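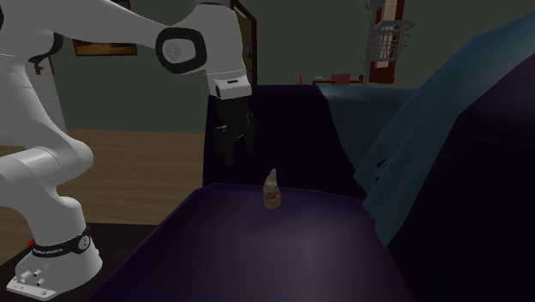
Umen wrote in the margin of our first draft that a policy which works in 1000 simulated living rooms has still never picked anything up, and wanted to know why a whole chapter should be spent on rooms that don't exist. It is a fair question, and a good one to carry with you through the next few pages. The short reply is that rooms that don't exist can be rearranged in a second, and rearranging rooms is how we find out what a robot has learned.

Chapter 7
Testing a Policy in Rendered Rooms

In Chapter 6 we trained a grasping policy from recorded examples and watched its error go down. That was satisfying, but a low training error says very little about what happens when the arm has to reach for a small object on a wide, soft-looking seat with a tall back behind it and a big armrest beside it. Now we get to the fun part – putting the policy to work and scoring it!

The method in this chapter is called paired-view evaluation. Each trial is rendered from two viewpoints. An outside view takes in the arm and the furniture together, so that a person can judge how the arm approaches. A close view looks out past the fingertips, and it can be very hard to read. Large plain surfaces fill it up, and the thing to be grasped may not be in it at all.
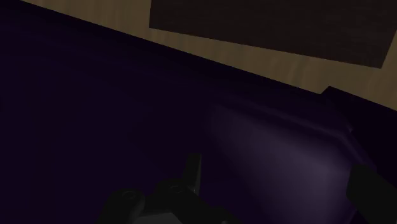 Figure 7.1 Close view from a rendered trial, with the fingertips at lower center and a smooth purple surface beyond them.

Spend a minute with Figure 7.1 before reading on. Try to say which way the gripper should move next. Most readers find they want the outside view back, and the policies we tested seem to want it too. On the Kurkuvance room set, we ran 300 trials with the close view alone and the same 300 starting positions with both views. The close view alone gave 161 successful grasps. Section 7.4 works through the paired results, room by room, and the pattern in the failures is a lovely one to discover for yourself, so we won't spoil it.

You will need 3 things before starting: the trained policy from Chapter 6, the Geum renderer, and the Witesthorpe scoring script described in Appendix B. Set the random seed before you load a room. If you load the room first, the furniture is placed with the old seed and your paired trials will no longer match.

Terms to know: rollout, starting position, viewpoint, occlusion, success rate, paired trial.

7.1 What counts as a grasp?

Suppose the fingers close on an object, lift it clear of the seat, and drop it a moment later. Some studies call this a success and others don't – and the choice can change which of two policies looks better. We will count a grasp only if the object is still held when the rollout ends.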